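3.2 The bench and the two arms

Most of the first winter went into the mounting, and we would like to be candid about how long such a plain-looking thing can take. Our workshop at Etgate is shared with people who repair bicycles and build kitchen cabinets, so the pair of arms had to live in one corner and leave everyone else room to work. Marijke Van Damme drew the first layout on the back of a delivery note, and we kept to it more closely than we ever expected to. The arms come in from either side of a white table, with the grippers meeting over the middle, and the whole arrangement, which we call Nijs, can be set up in one evening by two patient people.

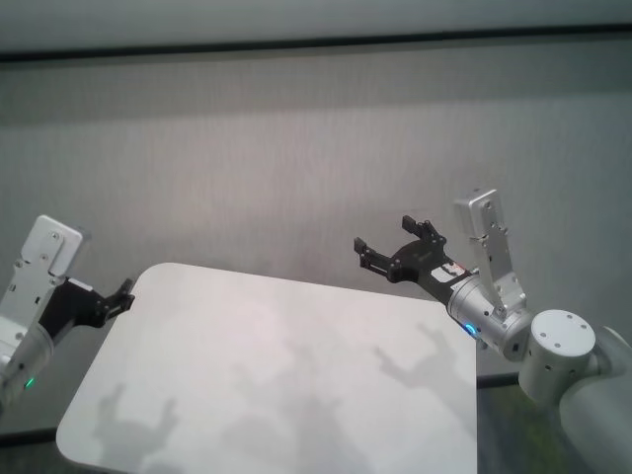
8 min read

Figure 2. The Nijs bench from the head camera, with a gripper on each side of the white tabletop.

The plain white top was Josefien Peeters's idea, and we have grown very fond of it. Small parts stand out nicely against it, but it also catches the shadows of the grippers, as Figure 2 shows, and our first object detector was quite willing to take a shadow for something it ought to pick up. We tried moving the lamps, and then moving them back again, before settling on the slower cure -- we recorded 300 views of the bare table with the arms held in different poses and added them to the training set as negatives. False detections became rare enough after this that we stopped keeping a separate log of them.

The toothed fingers were chosen for the wooden pegs and short dowels used in Section 4. They hold these well, though they do leave faint marks on softer wood, and Joris Vermeulen is still trying out sleeves that might spare the pegs without making the grip too thick.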